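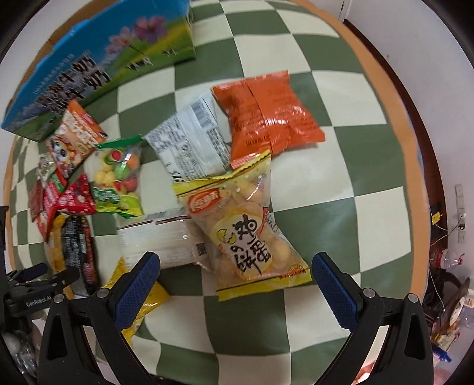

图 5-1 桌上的牛奶盒与袋装零食

第五章 供给中断情景的设置

本章说明如何在 Clavora 里设置一次“供给突然中断”的情景，并读懂它给出的价格和产量变化。开始之前请先完成第三章的基期数据导入。没有导入基期数据也能点“运行”，程序不会报错，只是结果全部来自内置默认值，与您关心的地区没有任何关系。我们见过不止一份报告是这样写出来的。

5.1 这个模块能算什么

模块处理的是饲料、饲草和奶类之间的联动：某一种进口饲料突然减少，牧场成本上升，奶产量下降，加工品价格随之变动。它是比较静态模型，给出冲击前和冲击后两个均衡点，中间怎么走过去，它不知道。凡是带有“第几个月见顶”之类说法的结论，都不应当标注为本模块的输出。

模块也不含囤货行为、临时补贴和合同锁价。这三样在真实的短缺里往往比弹性更要紧。要考虑它们，请在软件之外另行处理，并在报告里写清楚是谁加上去的。

5.2 新建情景

1. 在主菜单选择“情景”，再选“新建”。名称里请写明作物和冲击幅度，不要用“测试”“最终版”“最终版2”。

2. 在“基期”一栏选择已导入的数据集。下拉列表第一项是 Wullis 示范数据，它只供熟悉界面，里面的贸易流量经过平滑，两国之间的小额往来已被并掉。请往下翻，选您自己的那一份。

3. 在“受冲击商品”中勾选目标商品。最多可勾选 4 种。勾选两种以上时，程序假定它们同时中断，互相之间没有先后。

4. 填写“减少比例”。单位是百分数，填 20 表示减少百分之二十，填 0.2 表示减少千分之二。后一种错误极为常见，而且结果看上去很“稳健”。

5. 选择“范围”：全球、单一出口国或单一进口国。选单一出口国时，务必同时检查“转口”开关。开关默认关闭，此时经第三国转运的数量会被当作第三国自产，冲击会显得比实际小。

6. 点“保存”，暂时不要运行。

注意：情景保存后，减少比例可以修改，基期不能修改。换基期须重新建情景。

5.3 设置弹性

7. 打开“参数”页。弹性来源有三个选项：内置、Pledetti 参数包、自定义。

内置弹性取自旧版手册，多数商品多年没有更新，适合用来核对程序能否跑通。Pledetti 参数包较新，覆盖的商品也多，但其中的奶类需求弹性对所有收入组使用同一个数值。低收入家庭与高收入家庭面对奶价上涨时反应相同，这个假定请您自己掂量。自定义最费事，也最容易在评审时说清楚。

8. 若选自定义，请在 Vi 编辑窗格里逐行填写。供给弹性填正数，需求弹性填负数。程序不检查符号。需求弹性误填为正，求解器照样会收敛，价格会朝一个很有新闻价值的方向走。

9. 填写“替代率”。豆粕与菜粕之间、青贮与干草之间各有一项。留空等于零，即完全不能替代。完全不能替代的设定会给出最大的损失数字，引用这类数字时请注明设定。

10. 在“来源备注”中写明每个数值的出处。该栏可以留空，但留空的参数在导出的附录里会显示为“使用者判断”。

5.4 运行与收敛

11. 回到“情景”页，点“运行”。迭代上限默认为 900 次。状态栏显示“已收敛”，只说明方程组解出来了，不说明参数合理。

12. 若状态栏显示“达到上限”，先检查是否有商品的基期产量为零却仍有出口。这通常是转口数据造成的，回到第 5 步处理。不建议直接调高上限，也不建议放宽容差。放宽容差几乎总能让程序收敛，解出来的东西能不能用是另一回事。

13. 运行结束后，将减少比例改为零，再运行一次。所有变化都应当为零。若不为零，说明基期本身不平衡，前一次的结果请作废。

小心：重新运行会覆盖同名情景的结果，且不提示。需要保留的结果请先导出。

5.5 读结果

结果页分为“产量”“价格”“福利”三张表。

产量表的合计行按重量相加。把鲜奶、奶粉和干草的吨数加在一起没有经济意义，这一行是应用户要求保留的，我们不推荐引用。

价格表给出相对基期的变化，已剔除一般物价因素。拿它与超市货架上的标价直接对照，多半对不上。模型里的“奶制品”是一个加总类别，出厂之后的包装、运输和零售加价都不在里面。

福利表最常被引用，也最值得怀疑。消费者损失一栏对弹性十分敏感，请至少按下面的办法做一次敏感性检验：

14. 在“工具”中选择“敏感性”，对供给弹性和需求弹性各取 11 个点，由程序自动组合运行。

15. 查看输出的区间，连同中心值一并写进报告。若区间两端符号相反，请不要写“预计损失”，写“方向不确定”即可。

16. 按损失占比给国家排序时，先看区间是否重叠。区间重叠的国家，名次没有意义。软件仍然会给出名次，因为排序按钮不看区间。

5.6 常见疑问

结果与已发表的研究相差很大，是不是软件有问题？
有可能。更常见的原因是基期不同，或对方允许种植面积调整而您没有打开“面积响应”。请先核对这两处，再联系我们。

能否用本模块预测明年的奶价？
不能。

结果很接近已发表的研究，是否可以放心？
请查一下双方是否用了同一个参数包。用同样的参数算出相近的数，不算独立验证。

导出的图表没有误差线，怎样加上？
须先完成第 14 步，再在导出窗口勾选“显示区间”。该选项默认不勾选，下一版是否改为默认勾选尚未确定。

关于面积响应的设置，见第六章。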